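Linbridge and Vetum open tax data talks

Officials from Linbridge and Vetum began two days of talks on Tuesday on the automatic exchange of bank account data, a step the two governments have discussed since their double-taxation treaty was last amended.

The draft covers accounts held by nonresidents at 85 banks. Balances and interest would be reported once a year, starting in July. Accounts below 3000 are exempt, as are most pension funds.

Vetum wants the reports to reach back to accounts closed before the agreement takes effect. Linbridge has refused — its banking law bars disclosure of closed files without a court order. Over 400 such requests are pending.

A trade annex on packaged foods and machine parts is to be signed separately.
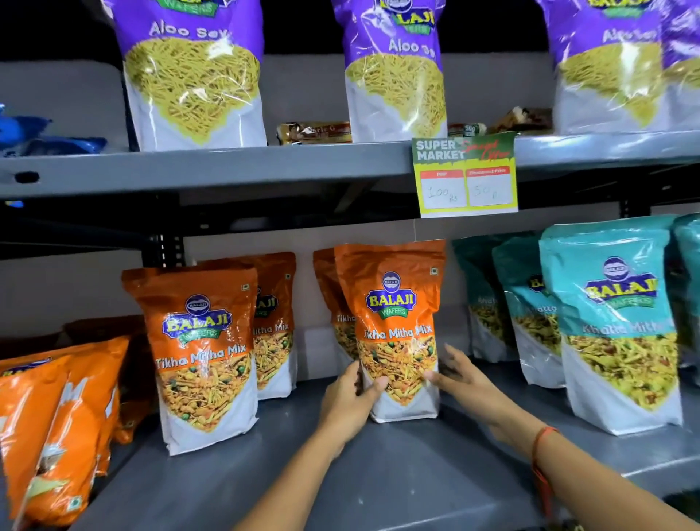 Sirkka Väisänen wrote that the exemption should be dropped, as anyone can split a large deposit into several small ones.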